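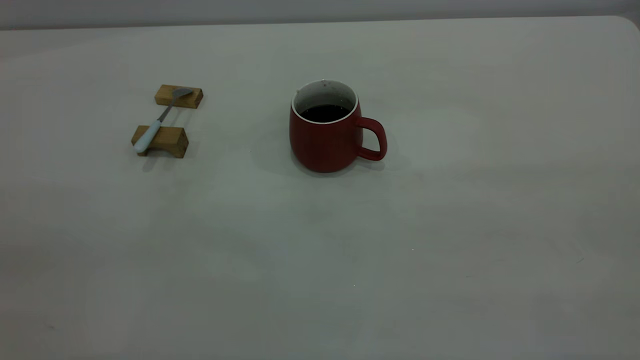 A red mug on a pale table.

Notes for week 7: why prices and rents don't move together

Right, these are the notes I promised. They're a tidied-up version of what I said in the session, with the bits I rushed put back in and a couple of tangents taken out (you're welcome). If you missed it, read this first and then look at the Prindardale sheet, which won't make much sense otherwise.

Last time we talked about what a house is worth to a lender. This time I want to talk about what it's worth to somebody who means to let it out, and why that number can wander a long way from the asking price without anybody having gone mad.

Where I want you to start

Forget mortgages for a minute. Suppose you've got the cash and you're looking at a small terraced house. You can live in it, you can let it, or you can leave the money where it is. A landlord is comparing the second with the third. So the first thing to work out is what the house pays you each year as a share of what you gave for it, and we call that the yield.

Gross yield is the easy one. A year's rent divided by the price. Agents love it because it's big and you can do it on the back of a leaflet. Net yield takes off everything you have to spend to keep the rent coming in: insurance, repairs, letting fees, empty weeks, the boiler that goes on Boxing Day. I'd like you to get into the habit of asking "gross or net?" every single time somebody quotes a yield at you. Do it to me as well. Cleiton Andrade caught me out on Wednesday with exactly that question and he was quite right, I'd slid from one to the other halfway down the board.

The Drotden example

I used two streets in the Drotden exercise, and I know some of you found the numbers fiddly, so let me go through the shape of it again in words.

The first street is near the station. Prices are high, rents are high too, but not as high as the prices would lead you to expect. The second is out by the old works. Prices are low and rents are a bit lower than by the station, though not by much. Work out the gross yield on each and the unfashionable street wins easily. Nearly everyone in the room got that far.

Then I asked why anyone would buy by the station at all, and it went quiet! What I was fishing for was this. A buyer by the station is paying for two things at once, the rent now and the rent later. If you think rents near the station will climb, you'll put up with a thin yield today. You might also be paying for less bother: shorter gaps between tenants, fewer surprises, a quicker sale if you need your money back. All of that gets folded into the price, and it pushes the yield down.

So a low yield can mean "overpriced" and it can mean "people expect this rent to grow and trust it to turn up". The figure on its own won't tell you which. Please don't write in your coursework that a low yield proves a bubble. I've read that sentence a great many times.

What the rent is tied to

Rents get paid out of wages, month by month. People can stretch, they can share, they can move further out, but there's a limit to what a household can hand over from its pay. That makes rents fairly slow and stubborn. They do jump when a big employer arrives or a lot of homes go out of use, but on the whole they plod.

Prices get paid out of borrowed money, and what people can borrow depends on interest rates, on how brave the lenders are feeling, and on how much the buyer's parents have got tucked away. Those things can change quickly. A household whose wages haven't moved at all may find it can offer much more for a house than it could the year before, simply because the loan has become cheaper.

Put those two side by side and you can see how prices and rents drift apart. When borrowing gets cheap, prices tend to run ahead and yields fall. When borrowing gets dear, buyers can't offer as much, and either prices come down or (much more often, at least to begin with) sellers sit on their hands and hardly anything gets sold.

That last part matters more than the textbook lets on. House prices don't drop the way share prices do. Someone who paid a certain amount for a house has that amount lodged in their head, and they'll wait a long while before they accept less. So the number of sales usually shrinks before the prices do. If you want an early sign that a local market is turning, look at how long things are sitting unsold, and how many have been quietly taken off and put back on.

The 3,000 question

Several of you asked about the repair allowance in the Lockwood case, where I'd put down 3,000 a year, and whether that was realistic. It's a teaching number! I picked it so the sums would come out without a calculator. What you should take from it is how the same allowance bites differently on different houses.

A roof costs much the same to mend whether the house under it is expensive or cheap. Same with a boiler, same with a plumber's call-out. So on a house with a big rent, 3,000 is a nuisance, and on a house with a small rent it's a serious chunk of the year's income. Go back to the two Drotden streets with that in mind. The cheap street had the handsome gross yield, but take the allowance off both and the gap closes a good deal. Add a longer empty spell for the cheap one and it may close completely. Try it with one empty month by the station and 2 by the works and see where you land.

This is also a decent answer to the puzzle of why professional landlords don't all pile into the cheapest streets they can find. Some do, and some of them make a good living at it, generally the ones who can mend a roof themselves or have a cousin who can.

Supply, briefly

I ran out of time here, so this is fuller than what I said.

When prices rise, builders want to build. How fast they manage it depends on the land, the planning rules, the trades available and whether there's a drain within reach. In a place with plenty of flat land and an easy-going council, a rise in demand mostly turns into more houses. In a place hemmed in by hills or by objections, the same rise mostly turns into higher prices. Economists talk about supply being elastic or inelastic, and you can use those words, but do say in plain English what you mean as well.

Prindardale is the hemmed-in one on your sheet. Steep valley, one road, very little land that doesn't flood. When the imaginary employer on the sheet takes on more staff, ask yourself where those people are going to sleep. Some will outbid the people already there. Some will drive in from Drotden, and then it's Drotden's rents you should be watching. A lot of answers last year stopped at the valley edge, as though the next town over didn't exist.

One more wrinkle. Building takes ages. Homes started when prices are lively often get finished when things have cooled, and they land on the market at just the wrong moment. It's one of the reasons local markets overshoot in both directions, and we'll come back to it when we do cycles.

Things people mixed up

Value and price. Price is what changed hands. Value is somebody's opinion, and it depends on whose and what for. A lender's valuer, an insurer and a buyer who's fallen in love with the garden can come up with three different answers and none of them need be lying.

Average price and the price of a typical house. If a street of big new houses gets sold in one quarter, the average goes up even though nobody's own house is worth a penny more. Look for the median if you can get it, and look at how many sales are behind it. In a small place like Lockwood a handful of sales can swing the whole figure.

Asking and selling. Asking prices are hopes. They're useful hopes, and they come out sooner than the sold figures, but don't put the two in the same chart without saying so.

Rent on new lets and rent on all lets. New lets move first. Sitting tenants are often paying something agreed a good while ago, so the figure for everybody trails behind. If a headline tells you rents are soaring and your neighbour says hers hasn't changed, they can both be right.

For next time

Read the Stenus chapter on leases. It's dry, I know, and the middle section on service charges is drier still, but I'll be leaning on it a lot. You can skip the appendix.

Finish the Prindardale sheet. Question 2 wants a net yield for each house, with your working shown. I don't mind if it's handwritten. I do mind if I can't tell where a number came from.

Then find one house or flat that's up for sale near where you live, and something similar nearby that's up to let. Write down both figures, work out the gross yield, and list the costs you'd need to know before you could get to the net one. A page is plenty. Don't ring the agent and pretend to be a buyer, please, we had a complaint in October.

Birgit Brinkmann is taking the first half of the next session, on what surveyors look for and what they're allowed to leave out. She's got a stack of old survey reports with the addresses blacked out and she'd like you to have a go at pricing the repairs before she tells you what was paid. Bring something to write on. I'll be there for the second half and we'll go through the sheet then.

If you're stuck on the sums, come and find me after the session or send me the page you're stuck on, with your working so far.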